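Green Dell board, will not POST after RAM swap

indum70
Four black DIMM slots, white latches. Reseated every stick, still no POST. The coin cell is the original. I have the side panel off now. 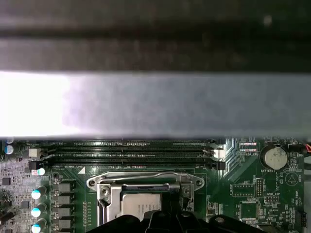

Next I plan to try one stick at a time in the first slot, 93 seconds each before I call it dead.

Lorcan Noonan
Replace the coin cell first. A flat one can hang these at startup.

flovby
Disagree. A flat cell loses the clock and settings and normally still POSTs. Check the small cables near the socket before buying anything.

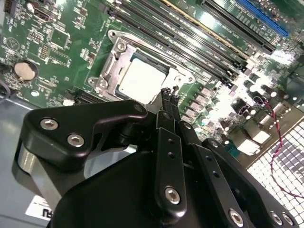

Leave the load plate closed while you do it. Bent socket pins are a worse problem than the one you have.

Lorcan Noonan
I have seen it on two boards. A cell costs less than an hour of your time.

indum70
Will meter it tonight. Which header is chassis intrusion? There is lettering all over this thing.

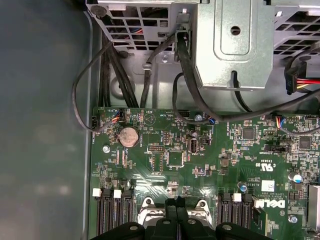
Board from above, coin cell at upper left

flovby
Look for the INTRUDER text, center right. Anything under 2.7 V on the cell, replace it and I will concede half the point.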